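Dallard library to close for repairs until July

Sunday, January 3, 2021

The public library in Dallard will shut its main building next week for repairs to the roof and heating system. The town expects the work to last until July.

Water has been getting in above the children's section since the fall, and shelves along the north wall were moved twice in December to keep the books dry. An inspection found that much of the roof decking on that side needs to be replaced. The boiler, which failed on several mornings last month, will be taken out at the same time.

While the building is closed, the library will run a smaller branch from the former Breller shoe store on Livell Street. It will have roughly 960 books on the shelves, mostly new fiction, large print and picture books. The rest of the collection will go into storage but can still be requested by phone or through the online catalog. Requests are expected to take three days to fill.

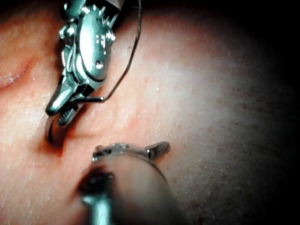
What happens to books that are already checked out?

Due dates on everything now on loan will be moved to the end of the month, and no late fees will be charged during the move. Items can be returned at the Livell Street branch or in the drop box outside the town hall. The drop box at the main building will be locked once work starts.

The temporary branch opens at 10 a.m. on weekdays and closes at 5 p.m. It will not open on weekends. Two public computers will be available by appointment, and printing will cost the same as before. Masks are required inside, and visitors are asked to keep their stay short.

Story time will remain online. The seed exchange, normally held in the reading room each spring, has been called off for this year.

The town approved the repairs in its fall budget. Bus riders can reach the branch on the Sultana line, which stops across the street from the old store.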